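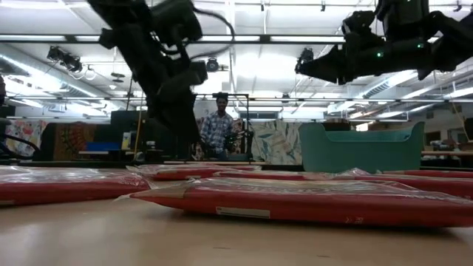 1. Introduction

This report describes the project I did for the course Packaging and Small Goods Handling. The subject is the flat package: a thin item closed in clear plastic film, of the kind that small shops sell by mail. My question was simple. How should a person lay out and put away such packages on one table, so that the film is not damaged and the label can still be read?

I chose this subject after working one July in the store room of Fovora, a small company that sells paper goods and table linen. Many packages came back from customers with torn corners, and my manager believed that the damage happened before the sending, at the packing table. I wanted to know if she was right.

2. Materials

The work needs very little equipment. I used a table with a smooth, pale tan top, a teal plastic bin and a set of flat red packages wrapped in clear plastic. The bin stands on the right side of the table. Its long front rim is lower between the two raised corners, and this matters more than I expected, as I explain in section 4.

The packages are thin, and the film around them wrinkles easily. At the ends the plastic is longer than the content and makes a pointed, crumpled corner. In my notes I called this part "the tail". The label is on the narrow side of the package, not on the large face. When packages lie flat, a person who stands at the table can read the label only if this narrow side is turned to the front.

3. Method

I compared two ways of laying out the packages before they go into the bin.

In the first way, which I call the loose layout, the packages are put down in rows that overlap, without much attention to the direction. This is how most people do it when they empty a carton. In the second way, the straight layout, every package is placed alone, with its label side to the front and the tail to the left.

For each layout I timed the work with a kitchen clock. One round means to lay out the packages, read every label, and put all of them in the bin. I did 60 rounds with the loose layout and 70 rounds with the straight one. The numbers are not equal because I lost one afternoon when the building was closed, and later I did not want to repeat the first part with packages that were already worn. After each round I checked the film with my fingers for small holes and open seams.

4. Results

The loose layout was faster at the beginning of the round and slower at the end. It takes almost no time to put the packages down, but then the hand must search. The film of one package holds on to the film of the next one, and when I pulled the upper package, the lower one often moved with it. The labels were also a problem. A package that lies behind another shows only a narrow strip of red, and I had to lift it to know what it was.

The straight layout took more time at the beginning, and it used more of the table. After this the work was calm and regular. I made fewer mistakes with the labels.

Most of the damage that I found was in the tails. It happened in both layouts, but more often in the loose one, where a tail can be caught under the next package. The second place of damage was the rim of the bin. When I brought a package over one of the raised corners, the film scratched against it. When I passed over the lower part of the rim, I found no scratches. I had not planned to study this, and I noticed it only in the second week.

Reflections were a small difficulty — the wrinkled film shines under the lamp and hides part of the pattern below it. Turning the package a little was enough.

5. Discussion

My manager was partly right. Some damage does begin at the table. I can not say how much of the damage at Fovora comes from this, as I had no access to their list of returns. I worked also alone, and another person may have different habits. My teacher, Trinidad Talavera, suggested that I should test with tired hands at the end of a long day, and I agree that this would be closer to real work. A store room that sends 2000 packages in a season has no time for my slow method in every case.

A compromise is possible. The packages may overlap, if the label sides all look to the front and the tails stay free. I tried this only a few times, so I give no result for it, but it felt easy to learn.

6. Recommendations for the store room

Turn the label side to the front when you put a package down.
Fold the tail under its own package, or leave it free.
Lift the upper package first. Do not pull from below.
Enter the bin over the low part of the rim.
Keep the front of the table bare, so that the hands have a place to rest and to turn a package.

7. Further work

I would like to repeat the rounds with a softer film and with a bin that has a straight rim. The tables with all times are in the appendix of the printed copy, which is kept in the department office.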